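**Break room check – Abernathy building, second floor**
Filled in by Hazel Oyelaran, 22 September 2025
Copy to Marlene McKinnon

Okay, the monthly walk-through again! Same form as August, with my comments squeezed in wherever they fit. Marlene, the ones with your name on them are yours (sorry).

## Doors and floor

- [x] **Exit route clear.** Yes. The Flusov delivery boxes that lived by the door all summer are finally gone and I can open it the whole way.
- [x] **Floor dry, no trip hazards.** Fine. The mat by the sink curls up at one corner, so I flipped it around and put the curled bit against the wall. A new mat would be nicer.
- [ ] **Door closer working.** Still slams. I wrote the same thing last month – can we please get somebody out for it?

## Electrical

- [x] **Cords and plugs undamaged.** All good, including the kettle, which I was suspicious of.
- [x] **No extension cord in permanent use.** Gone! Thank you to whoever finally moved the microwave closer to the outlet.
- [ ] **Appliances labeled.** The Pivel toaster has lost its sticker. It's rated 800 watts according to the plate underneath, and I've put that on the list, but it needs a proper tag.

## Snack table

- [x] **Table steady.** I leaned on all four corners and it didn't budge.
- [x] **Cloth lying flat.** The grid one is on at the moment. I do like it, but please keep checking how far it hangs down at the front, I've caught my badge on a tablecloth before and it's no fun when there's coffee involved.
- [ ] **Food kept apart from supplies.** Not really, no. Snacks, the metal tray and the red tape are all sharing the one table. Tape goes in the drawer, please.
- [ ] **Small parts put away.** Also no. Anything little and loose-looking should live well away from food, even when it's bagged or boxed.
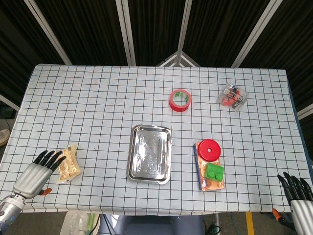
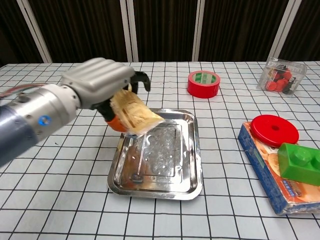

- [ ] **Tray cleaned before use.** I'd like this to be a habit every single time, wash and dry both, and that includes getting a cloth right in under the rim. Marlene, could you add a line to the sign over the sink? Our sign says "wipe," and people take that very literally.
- [x] **Allergen notice up.** It's there, and the print is big enough for me to read without my glasses, so I'm happy. If food comes out of its original pack, keep the pack until the food's gone.

## First aid and fire

- [x] **Extinguisher in place and in date.** Yes, pin and seal both fine.
- [ ] **First aid kit stocked.** Down to 8 bandages and the minimum is 20. I've ordered a box of 200 from Wetow, which should keep us going until I retire.
- [x] **Burn gel in date.** Good until next spring.
- [x] **Emergency numbers posted.** Yes, although someone has drawn a cat on them. Numbers are still readable, cat can stay.

## To do

1. Door closer – Marlene to call building services.
2. Toaster tag – me, this week.
3. Tape and small parts off the snack table – everybody, today please!
4. Sign over the sink – Marlene.
5. Put the new bandages in the kit when they arrive. I'll leave the box on your desk if I'm out.

I'll come by again on Friday to look at the table and the toaster, and the rest can wait for the next full check.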